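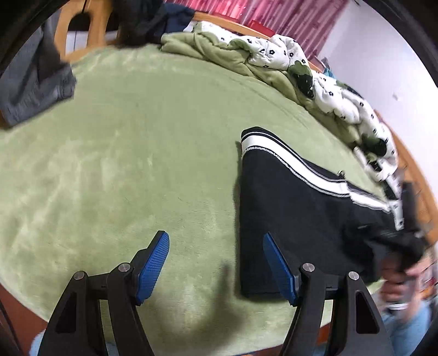 Version 4 of my working rules for hand-held gripper recording has been in use since September, and two people have asked for the text. What follows is the garment section with my notes. The rest, on kitchens and desks, still needs editing.

Rule 1. A fold is recorded from a declared start state. The start states are flat, half folded, folded and heaped. The operator says which one aloud before closing a finger on anything. Wondimu Fikre wanted a fifth state for inside-out items. I have left it as a tag, as it can apply to any of the four.

Rule 2. Both grippers stay in the operator's hands from the start call to the stop call. No smoothing with a bare palm, no tugging a hem with a spare finger. If a hand touches the cloth, the take is marked and kept, but it does not count towards the total.

Rule 3. Open fully before approach. A half-open gripper coming down on plush or fleece picks up pile along with the hem, and the grip width logged is then wrong for the item.

Rule 4. Hardware on clothing (zip pulls, hooks, buttons, studs) is gripped only if the task says so. Otherwise take the cloth at least a pad's width to one side. Pads go in the inspection log after any contact with metal. The old Dallodum sheet allowed contact "where unavoidable", and I found people avoided very little.

Rule 5. Speed. Move at the pace you would use to fold for yourself, then slow down for the last bit before contact. Fast transfers between contacts are allowed. Blur on the moving tool is accepted provided the other one is steady.

Rule 6. Leave the home as it is. Bedding may be pushed back to make space, and clothes hanging nearby stay where they are. The earlier rule asked for a cleared, plain surface, and of the 1,975 takes made under it, 862 were on the same grey sheet. That set was of little use to Stanis, who had asked for variety in the first place.

Rule 7. Screws at the finger joints are checked by hand before each session. Snug is enough. Overtightened joints bind and the operator compensates without noticing.

Open points: whether dark cloth needs a minimum light level, and whether the stop call should come before or after the grippers lift clear. Pemano uses before. I use after, with 2 seconds of stillness. Comments on either are welcome, preferably with the rule number.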